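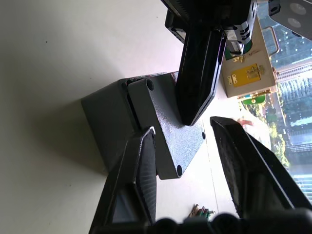 Research › Built Environment › Moisture and Housing

4. Field enclosures and logger placement

Long-term records of indoor humidity depend on small choices made before the first reading is taken. In the Uson study, loggers were left in 52 basements for a full heating season, and the housing around each sensor had to keep out dust and splashes while the sensor tip itself stayed in the room air. A plain gray box with a separate lid and recessed holes at the lid corners was judged suitable for the electronics. Earlier work by this group had used soft pouches, which sagged against the wall and recorded the temperature of the masonry. The rigid housing was mounted on a bracket that held it clear of the wall surface.

4.1 Placement within the basement

Each logger was placed on an interior wall, away from windows, dryers and floor drains. Where a basement was divided into rooms, the largest unheated room was chosen. Residents were asked to keep their usual habits and to note in a diary any flooding, painting or change of heating equipment. Readings were stored every 24 minutes. This interval is shorter than the one used by Vesell and gave a clearer view of the brief peaks that follow laundry and showers.

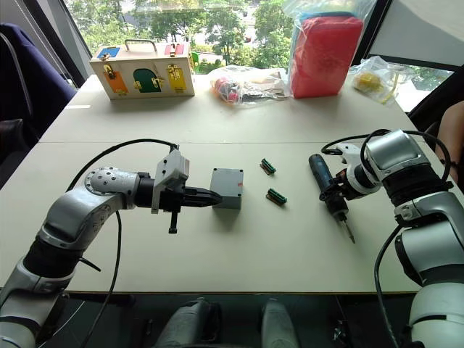 Figure 3. Project box with lid screws at the corners, and two small green circuit boards with pin-header strips.

4.2 Missing data

Of the households approached by letter, 848 did not reply or declined. Among the basements that were fitted, gaps in the record came mainly from weak batteries in February, when several unheated rooms stayed close to freezing. Gaps shorter than one day were filled from the readings on either side. Longer gaps were left open, and the affected weeks were removed from the seasonal averages.

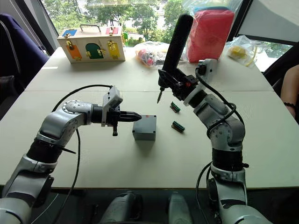
Vy Hà, commenting on a draft of this section, argued that removing whole weeks would favor the warmer houses, and asked that the averages be reported both with and without them. Both sets now appear in the appendix. The difference is small for the newer houses and larger for those with stone foundations – a result that supports her concern in part.

4.3 Threshold for damp conditions

A basement was classed as damp when relative humidity stayed above the chosen limit for 50 hours or more without a break. The limit follows Hứa and was not adjusted for wall type. Short peaks were counted separately, as they dry out quickly and seldom lead to mold growth.

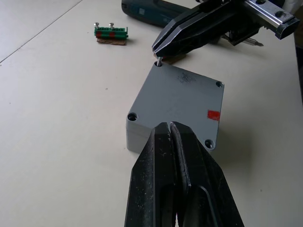

Figure 4. Light gray plastic enclosure with a screw hole at each corner of the lid.

Posted 1 April 2020 by Amber Dijkstra

Related items
Crawl space ventilation in cold climates
Reading a household moisture diary
Workport notes: battery life in unheated rooms
Stone foundations and seasonal humidity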